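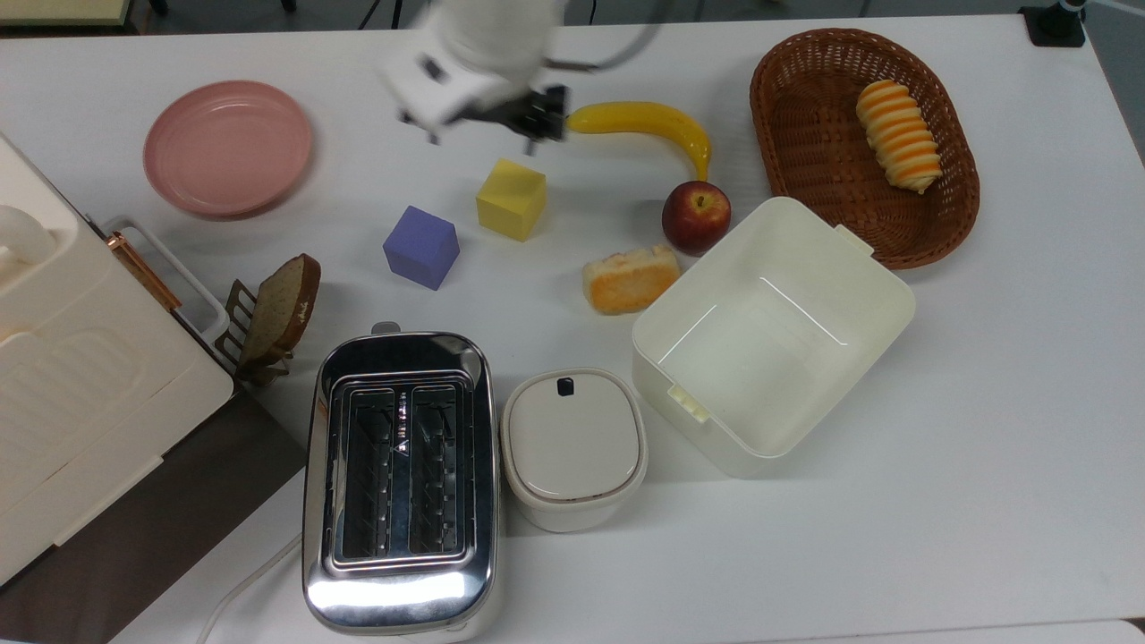 A robot arm that can only pick up the blocks it came with is a toy, one customer wrote to us in May, and she would not be buying a second one unless the next version could handle the things her students bring in from home. We agreed with most of her letter. It's still pinned up in the workshop, and it is a fair place to start explaining what Sistura does.

Updated July 2026
By Lợi Tiêu

Sistura makes and supports Fanico, a tabletop pick-and-place kit for schools, small labs and training centers. We work out of two units in Bilerthorpe. One is for building and repairs. The other is where we set up tables and run the arms on them all day.

The kit is an arm, a two-finger gripper, a mounting bracket, a control box and a set of lessons. You supply the table and a computer. A base kit costs $985, and that includes shipping and the first year of support. We have sold 261 of them so far, most to high schools and community colleges.

What the arm practices on

Early Fanico kits shipped with foam cubes and nothing else. Cubes are easy. They have flat sides, they don't roll, and a gripper that closes in more or less the right place will usually get hold of one. We still use them for the first lesson, and you'll find a yellow one and a purple one on our own table.

After that we move on to kitchen things. A plastic banana is a good second object – it is curved, it points in a direction, and the fingers have to turn to suit it. An apple is harder. Play food works well in a classroom: it comes in odd shapes and can be bought almost anywhere. We put it near a plate, a basket or an open storage box, so there is somewhere for it to go. Larger things such as a toaster or a bread maker stay on the table as well. Students need to learn to plan a path past whatever is already there.

How we test

Every new gripper design runs for 2000 picks before we offer it for sale. We log the misses and publish them in the manual, including the embarrassing ones. The current fingers are weak on anything thin that lies flat. If your work is mainly cards or sheets of paper, Fanico is the wrong kit and we will say so on the phone.

Nieto, a training center that has used our kits from the start, keeps three of them running in evening classes. Their instructors rewrote lesson four almost completely. Their version is the one we ship now.

Service and repairs

Repairs are done here by the same people who build the arms. Send back the arm only and keep the bracket on your table, or you'll have to calibrate it again. Gripper fingers are a spare part and can be changed with the small wrench in the lid of the control box. Some schools ask for a loaner while theirs is away. We keep a couple for that purpose, but in late summer they go quickly.

Visiting

You can come and try an arm before you order. Bring two or three objects you would like it to pick up, nothing heavier than a full coffee mug. Visits last an hour and are free. Write to the workshop first and tell us how many people are coming – there is room for six at the table.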